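**Equipment planning for kitchen manipulation** is the part of a robotics budget that deals with the arm, its gripper, the worktop it serves and the software used to test the layout before anything is ordered. The term is used mainly by small laboratories and catering suppliers, where one purchase may take up most of a year's money.

Planning normally starts with a simulated kitchen. The arm is placed at a counter with a sink and a few household objects, and the buyer checks reach, clearance and gripper size against the tasks in the specification.

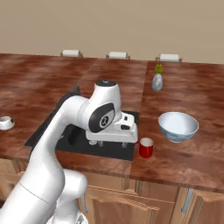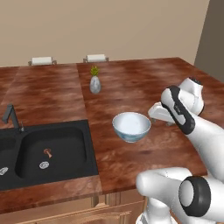

*Simulated counter with sink, bowl and potted plant, used at the layout stage.*

## Scope of the budget

A budget is usually split into capital and running costs. Capital costs cover the arm, controller, gripper, mounting, guarding and delivery. Running costs cover spare finger pads, software licences, calibration, electricity and staff time. Simulation may fall under either heading, depending on whether the licence is bought outright or renewed each year.

Mounting is often left out of early estimates. An arm fixed to the floor in front of a cabinet needs a stiff base, and the cabinet doors may no longer open fully. An arm fixed to the worktop takes up working area and puts a load on the joints between counter sections.

## Reach and clearance

Published reach is measured to the wrist or flange and does not describe what the gripper can do at the bottom of a sink. Reaching down into a basin brings the hand close to the rim, and the elbow must have room to move above the counter. Planners therefore test the deepest and the farthest pick points first. Tall items such as taps and vases are kept in the model, as they limit the path of the forearm even when they are not handled.

## Gripper selection

Two-finger parallel grippers are the common first purchase. They suit cup rims, bowl edges and cutlery, but their opening width sets a firm limit on what can be held across the body. Small flat objects lying in a basin are harder and may call for thinner fingertips. Spare fingertips are cheap and are normally ordered with the gripper — a later order often carries a second delivery charge.

## The Trerkanville plan

The teaching kitchen at Trerkanville is a documented case. Its plan allowed for 2 arms bought in stages, the second depending on results from the first. The supplier, Drernoma, quoted separately for arm, gripper and base. The plan set aside 300 hours of simulation before the first order and held back 33 per cent of the capital sum for guarding, electrical work and repairs. Quotations closed on 30th June and the order was placed in July.

A related plan at Trotau used a single arm on a movable base. The base had to be located against floor stops before each session, and the time this took was entered as a running cost.

## Limits of simulation

Simulated trials give useful answers on geometry and weaker ones on contact. Friction, soft materials and water are simplified in most packages, and grip results should be confirmed on loaned hardware where the supplier allows it. Lighting and surface finish also affect camera-based systems; glossy worktops in particular need a separate trial.

## See also

- Lau costing method
- Workcell layout
- Whole-life cost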